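I've been putting off writing about the Forsberg steam mop because I wanted to live with it for a while first. Two months feels fair. I bought it in December, when the kitchen grout had gone from tan to something I didn't want to name, and my old string mop was mostly pushing the same gray water from one side of the room to the other.

So, first impressions. It's lighter than I expected! The tank clicks on and off with one hand (I was braced for a wrestling match after owning a Pratier, whose tank needed a knee), and it comes with two washable pads and a little measuring cup that I lost right away. Setup was ten minutes, and most of that was me looking for the slot where the handle screw goes. It's on the back. The drawing in the manual makes it look like it's on the side.

Let me talk about tile, seeing as that's why most people want one of these. On glazed tile it's great. Coffee drips, dog prints, that sticky patch under the kids' end of the table, all gone in a pass or two, and the floor dries fast enough that I don't have to shoo everybody outside. Grout is another story. If you go slow and park the head over a line for a few seconds you'll get some of it up, but the really old stuff still wanted a stiff brush and baking soda. I did one stretch by the stove that way and it looks so good that now I have to do the rest, dang it.

Unsealed clay tile is where I'd be careful. The booklet says sealed floors only and I'd listen. I resealed ours before I took the steam to it, and I still keep it on the low setting and keep moving. And whatever floor you have, sweep first. I cannot say this loudly enough. Any crumb you leave behind gets steamed into a paste, and then you're picking paste off a pad over the sink. 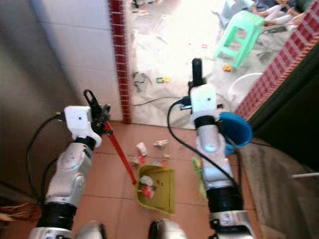
*Red broom on terracotta tile. Sweep before you steam!*

Okay, gripes. The cord is 16 feet, which sounds like plenty until you have one good outlet and an island in the way. I end up unplugging halfway through, and it takes its sweet time to heat back up. There's also no real off switch, only a standby, so you have to pull the plug when you're finished. My Anora vacuum cost less and it has a switch!

The pads wash up fine as long as you skip fabric softener. I used it once by mistake and the pad slid around like it was on butter, leaving streaks all the way down the hall. A couple of plain hot washes fixed it. Replacement pads are easy to find, though the store-brand ones at Druvbridge Hardware are a hair too small and curl at the corners, so I went back to the regular ones.

It's quiet, too, which I hadn't thought to care about. There's a soft hiss and a bit of gurgling when the tank gets low. I've run it at night with everybody asleep and gotten no complaints except from the dog, who complains about the toaster.

Would I buy it again? Yes, with a longer cord. If your floors are mostly glazed tile or vinyl that's rated for steam, go for it. If you've got a big house with outlets in silly places, measure before you order. I'm giving it four stars, and I'll come back and update this once I've tried it on the laundry room, where there's a mystery stain that was here when we moved in.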